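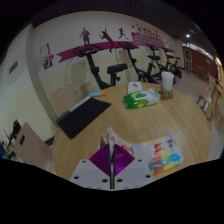 What is the Rennie gripper?

The Rennie gripper is a hand-held, two-fingered gripping tool with a camera mounted behind the fingers, built at home or in small shared workshops and used to record how a person picks up and moves everyday objects.

The recordings are used to train robot arms fitted with the same fingers. The design was drawn up by Houshang Rostami and Abimbola Ojo, two members of the Prokstead shared workshop, and its drawings and parts list were later released for anyone to copy. The name Rennie is used for both the hand-held tool and the matching end piece for an arm, although builders usually call the second one "the arm end."

Background

Rostami had built a small desktop arm, the Pruvusau, from printed parts and hobby servos. The arm could be driven with a game controller, but recording a simple task in this way was slow, and many of the attempts ended with the object on the floor. Ojo suggested leaving the arm out of the recording step and carrying the gripper by hand. The first version was made in February from an old pair of kitchen tongs and a wide-angle camera held on with cable ties. It recorded usable video but gave no reading of how far the tongs were open.

The second version replaced the tongs with a straight slide and two printed fingers. It was the first to carry the name Rennie, and nearly all later copies follow its layout.

Construction

The body is built on two flat plates with a regular grid of holes, one on each side of a central spine. The grid lets a builder move the camera post, the handle and the finger mounts without printing new plates. Most plates are printed in PLA, although Omid Shokri, who maintains the drawings, recommends PETG for tools that will be left in a car or near a window.

A trigger in the handle pulls both fingers together through a pair of racks and a shared pinion. A light spring opens them again. Builders who skip the shared pinion and drive each finger separately tend to find that one side closes first, and the drawings have warned against this since the second version.

The fingers are printed in TPU, a soft plastic sold for phone cases and similar items. They have a ridged gripping surface, and the ribs behind it bend so that the finger wraps slightly around whatever it is holding. Color makes no difference to the grip. It does matter to the video, and a finger color that stands out from wood, skin and white paper is easier to track.

Camera

The camera sits above and behind the fingers, looking forward along the tool. A fisheye lens is standard. It bends straight lines strongly and leaves dark corners in the recording, but it keeps the fingertips in view along with a large part of the room, and the software uses the room to work out where the tool is. Plain white walls give poor results. Rooms with signs, posters, furniture and other fixed detail work better.

The recording rate is 30 frames per second. Higher rates were tried and dropped after they filled the memory card without improving the results.

Finger opening is read from the video. Early copies used a marker sticker on each finger for this purpose. Siamak Ghorbani later wrote a short program that finds the fingers by color, and stickers are now optional.

Calibration

A new tool has to be calibrated before its recordings are of use. The lens is measured first, with a printed checkerboard held at different distances and angles. The trigger is then squeezed slowly from fully open to fully closed 10 times, and the program stores the widest and narrowest gap it has seen. The step is repeated after any change to the fingers or the camera post. A camera that has slipped by a few degrees is the most common cause of bad recordings – more common than all software faults put together, according to the notes kept at Prokstead.

Use

Recordings are normally made at an ordinary table with ordinary things left on it. Booklets and other thin paper items are regarded as difficult, as the fingers have to come in close to the tabletop and catch a single edge. Cups, markers and small boxes are easier. The Prokstead notes suggest 200 recordings of a task before training is attempted, with the objects moved between each one.

Nima Fallahi used a Rennie to teach a Pruvusau arm to put caps back on markers. Of the first set of recordings, 37 had to be thrown out after a loose screw let the camera turn on its post. The thread locker now listed among the parts was added as a result.

Variants

The Vullinus is a lighter version with a shorter handle, meant for children and for adults with small hands. It takes the same fingers but uses a thinner slide, and it is not suited to heavy objects. A left-handed handle exists as a mirrored file. A three-fingered version was started by Shokri and has not been finished.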